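Thread: Can anything fold a hoodie at a bench yet?

Posted by drelell_ops
16 February 2020

Our returns bench gets zip hoodies back with the tag still on. A person checks the zipper, reads the care tag, folds, bags. I have been asked whether any of that can go to a two-arm cell. My position is no for the fold, maybe for the rest. Rate needed is 200 garments a shift, one operator watching. Tell me where I am wrong.

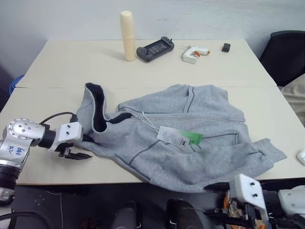

Covcombe Soft Goods Handling Group / Members' Board

For anyone replying, the starting condition is a garment put down however it lands. No jig, no hanger, two arms, parallel fingers. The hood is the first problem. It has a lining, it holds its own shape, and any fold plan that treats the garment as a flat shirt breaks on it.

Posted by seamallowance

You are wrong about the fold. Flat folding from a known pose has been done for years. What is slow is getting to the known pose. Put a person on the flattening and let the arms do the three folds after that.

Posted by drelell_ops

Then I have a person standing there anyway, and flattening is most of the labor. I timed it.

Posted by O. Shehu

Zippers are the item I would test before folding. Finding the slider with a wrist camera is fairly easy if the light is even and the metal differs enough from the cloth.
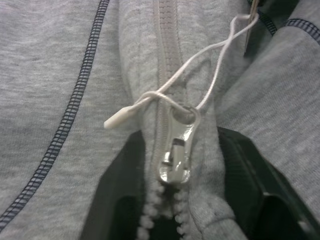
Closing a jacket-style zipper needs two things held at once: tension on the tape below the slider and a pull along the line of the teeth. Most demos start with the slider already engaged and only run it up. That is the easy half. A tag string through the hole in the pull tab makes it worse, because a finger going for the tab can take the string with it. With a partly open zipper I would pinch the fabric beside the teeth with one arm and go for the tab with the other. Seating the pin in the box at the bottom is a separate job and I would not quote for it.

Omolara Shehu
Ammann retrofit bench, Dorkmont

Posted by ktwelve

Disagree on the two-arm requirement. A clamp on the table edge holds the hem, one arm pulls. Half the hardware. We ran 700 cycles that way in December on work jackets.

Posted by O. Shehu

Stiff jackets. Try it on fleece. The tape buckles ahead of the slider and you stall. Also, who puts the hem in the clamp?

Posted by ktwelve

The operator. Fair point.

Posted by drelell_ops

What about the tag? We have to confirm the care tag matches the stock record. Paper on a string, and it never lies the same way twice.

Posted by seamallowance

Don't grip it. Clear the sleeve away, read it where it lies, and only touch it if the read fails. Ours handles sideways print without trouble. A heading like WASHING WAY gives you the orientation, then you look for the row of symbols next to it. Creased card costs you some reads, and a cuff lying over the corner costs you more.
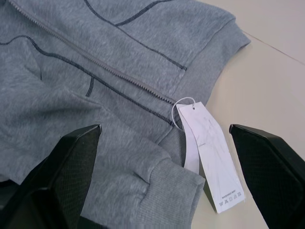
Summary of positions so far (drelell_ops, edited)

Fold: possible from a flat start, not from a drop. seamallowance disagrees that this matters.
Zipper: run-up yes, pin seating no. Clamp versus second arm not settled.
Tag: camera read first, contact second.
Cost: I was given a ceiling of 3000 per month for the trial, with support included.

Posted by ktwelve

At that ceiling you can rent the arms or the support, probably not both. I'd start with the tag read on its own, fixed camera, no arms. Run 100 garments and post the miss rate.

Posted by drelell_ops

Can do. Fleece only, tags as they arrive. I still want the zipper numbers from Dorkmont if they can be shared.

Posted by O. Shehu

I'll ask. Expect slider-found and run-up as two columns. They differ a lot.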